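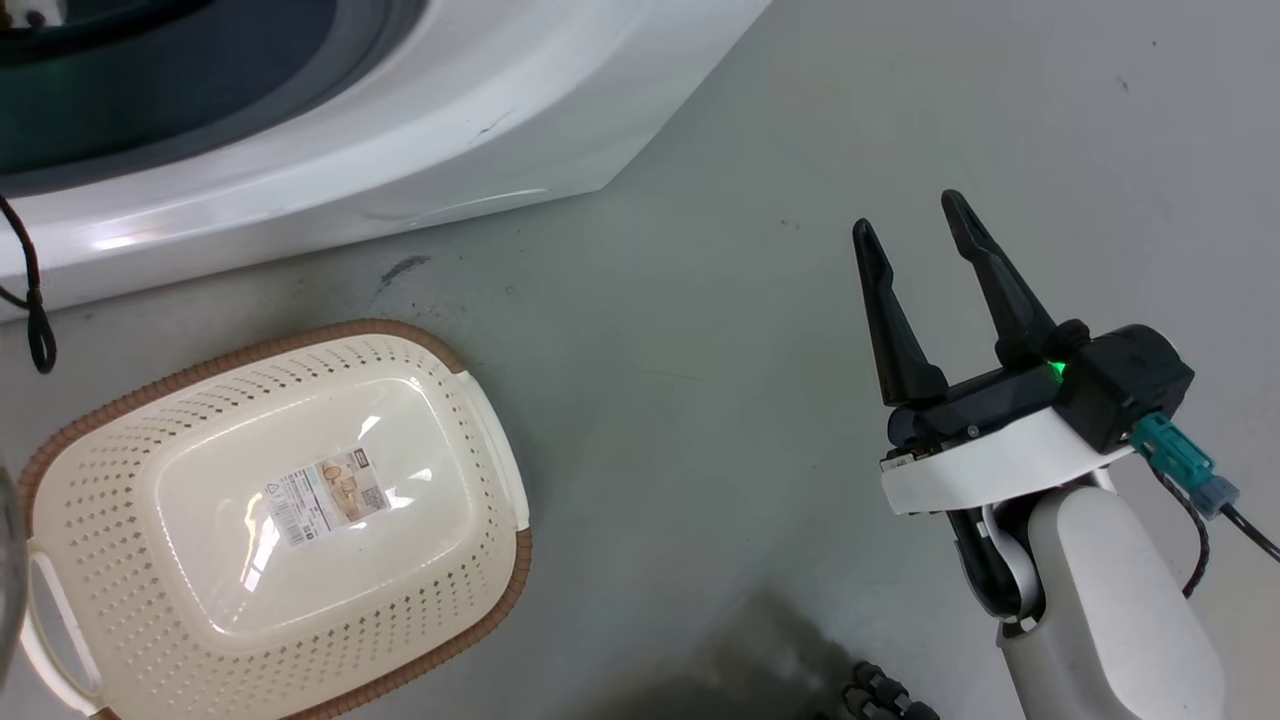 Slide 1. Front-loading machine, laundry basket base up, label in the middle of the base.

Speaker notes: Floor space and basket handling in shared laundry rooms
Stondness property services seminar, June 2, 2025
Running time 25 minutes plus questions. Notes follow the slide order. Lines marked OPTIONAL can go if the session starts late.

SLIDE 1 – Title and opening

Leave the slide up while people sit down. Start with the scope.

The talk covers the strip of floor in front of and beside a washing machine, and the things that end up on it. It does not cover drainage, electrical supply or machine choice. Kovalchuk did a separate note on drainage and copies are on the side table.

Point to the basket. Rigid plastic, rounded corners, small diamond-shaped holes in rows along the sides, a handle at each end. It is the pattern most of the residents in the survey own or something close to it. Base upwards, the product label is in full view. We come back to the label on slide 7 and to the orientation on slide 5.

Point to the floor. Smooth and pale grey, with dark specks and one dark smudge below the base of the machine. Pale floors show marks early. For inspection purposes I count that in their favour, although the cleaning contractors at Skillidby disagree and have said so in writing.

SLIDE 2 – Where the figures come from

The survey took in 211 laundry rooms on the Skillidby and Drata estates. Each room was visited once. The visiting officer filled in a single sheet covering everything that was standing on the floor and was not fixed to the building or plumbed in.

Total entries: 2,234.
Entries that were baskets, tubs or other carriers for washing: 487.

State the limits here and do not wait to be asked. One visit per room gives no information on how long anything had been there. The sheet had no box for time of day until the Drata visits began, so the two estates cannot be compared on that point. Bags with handles were entered as carriers at Skillidby and as bags at Drata. The carrier figure is therefore low, and I have not tried to correct it.

OPTIONAL: the sheet is being redrawn for August. Anyone who wants a say in the headings should leave an email address at the door.

SLIDE 3 – The three zones

Use the plan drawing. Talk through from the wall outwards.

Zone A is the gap beside and behind the machine. Nothing should be stored there. Hoses need a free run, and the machine needs room to move slightly during a spin.

Zone B is the door swing. On a front loader the round door opens into the room, and the lower edge of it passes lower than many people expect. A basket set down tight against the machine will foul the door or be shoved along the floor by it.

Zone C is the standing and kneeling area. Loading a front loader means bending or kneeling, and the basket has to be within reach without the user having to twist.

In small rooms zones B and C overlap. That is acceptable as long as the basket goes to the side of the door with the hinge on the other side. Several of the Drata rooms have machines hinged in opposite directions next to each other, which gives one good position for a basket between them and two poor ones at the ends.

If asked about stacked dryers: same zones, but the standing area needs more depth. Figures are in the handout.

SLIDE 4 – Cords, cables and straps

Go back to slide 1 if the projector allows it. Point to the black cord hanging down over the side of the machine, with the small looped tip coming down near the floor.

Anything that hangs down the side of a machine goes in the survey under "trailing". That covers bag straps, drawstrings, phone leads and lengths of cord in general. The officer does not need to establish what it belongs to. The entry is made on position only.

The guidance is short.

Loops are the worst case. A loop catches on a foot, a basket handle or a mop head, and holds. A plain end will usually slide off.

The tip of anything hanging should be well clear of the floor. If it reaches mopping height it should be lifted on to the top of the machine or hung from a hook.

Perforated baskets catch thin cords in the holes. When a basket is picked up, look along the underside first.

We fitted hooks in a number of Skillidby rooms as a trial. Hooks at shoulder height were used. Hooks fitted lower down filled up with carrier bags, and the bags then blocked zone A.

SLIDE 5 – Which way up

This is the slide that got the most comments at the internal run-through, so allow four minutes.

A basket left the right way up collects things. Lint, pegs, single socks, empty detergent packets. A basket left base up collects very little, and the inside stays out of the dust. It cannot be nested in that position unless the others are turned over as well, and it takes the same floor area either way.

Against base up: the rim is then in full contact with the floor. On the basket in slide 1 the rim is a brown strip running round the lower edge. Whatever is on the floor is on the rim, and the rim is the part that touches clean washing when it is lifted over the side. On a floor that is mopped daily I would not worry about it. On a floor mopped weekly I would.

There is also the matter of the flat top. A glossy, level base at low height gets used as a shelf and, by children, as a step. These bases are not made as steps. The slide has the wording we put on the room notices: "Baskets are for washing. Please do not stand or sit on them."

Our recommendation is base up on a low rack, and right way up on the floor only while in use. Where there is no rack, base up against a wall outside zones B and C.

Expect the question about hanging baskets from wall hooks by the handle. It works for light baskets with a closed handle opening. With moulded handles at the ends, check that the hook is wide enough to spread the load, or the plastic will whiten and split at the corner.

SLIDE 6 – Cleaning the strip

The cleaning sequence that the Drata contractor now follows:

1. Lift everything off the floor, including baskets.
2. Wipe down the side and front panels of the machine, from the top.
3. Wipe the door rim and the glass.
4. Vacuum or sweep zone A as far as the tool will reach.
5. Mop zones B and C, finishing at the door of the room.
6. Wipe the rims of the baskets before they go back.

Step 6 was added late. It adds little time and it removed most of the complaints about marks on washing.

On scuffs. A thin dark line on a white panel – there is one low on the curve of the machine in slide 1 – should be recorded once and then left off later sheets unless it has changed. At Skillidby the same scuffs were being reported at every visit and 1,855 lines of the old inspection log were repeats. Most light scuffs respond to a damp cloth and a mild cleaner. Do not use abrasive pads on the curved sections. The shine goes first and the dull patch is more visible than the line was.

On floor smudges. Try the mop, then a cloth by hand. If the mark is still there after two cleans, enter it as a stain, with a distance from the nearest corner of the machine so that the next officer can find it.

OPTIONAL: anecdote about the green floor paint at Skillidby. Skip if anyone from the paint supplier is in the room.

SLIDE 7 – Labels

The label on the slide 1 basket is a small white rectangle in the centre of the base, with a bold header, very small print, an area that looks like a barcode and little beige drawings of baskets. Labels of this sort are often left on for the life of the basket.

For estate-owned baskets I suggest the following.

Take the label off before the basket goes into use, and keep one per batch in the file. The print is too small to be read in a laundry room, and paper ones break up when damp and end up in the washing or the filter.

Put the room number on the short end, beside the handle, in paint marker. The base is a poor place for it. Once the basket is full and standing on the floor the number cannot be read.

Do not mark the rim. It wears.

For residents' own baskets we do not mark or remove anything. The notice asks people to put a flat number on them and most do.

SLIDE 8 – What to change first

Read from the slide. The order is by cost, lowest first.

Move baskets out of the door swing.
Lift hanging cords and straps clear of the floor.
Add the rim wipe to the cleaning sheet.
Fit shoulder-height hooks.
Fit a low rack where the wall length allows it.

The rack is the only item that needs a drawing. Stondness has a standard detail, two slats deep, fixed at both ends. The slats should be far enough apart for water to run off and close enough that a basket corner will not drop through. The first racks at Drata failed on the second point and were refitted.

SLIDE 9 – Questions

Likely ones, with short replies.

Do folding baskets solve the storage problem? Partly. They take less room when folded. The hinges collect lint and the folding sides are weaker when the load is wet.

Why not ban baskets from being left in the room? It was tried at Skillidby. Residents moved them into the corridor – and the corridor is an escape route.

Are solid-sided baskets better than perforated ones? Solid sides hold drips. Perforated sides let damp washing air. For carrying wet loads over carpet, solid. For everything else, perforated.

Who pays for the racks? Refer to the estates budget lead. Do not give a figure.

Handouts are on the side table next to the Kovalchuk note. Switch the projector off at the wall before leaving.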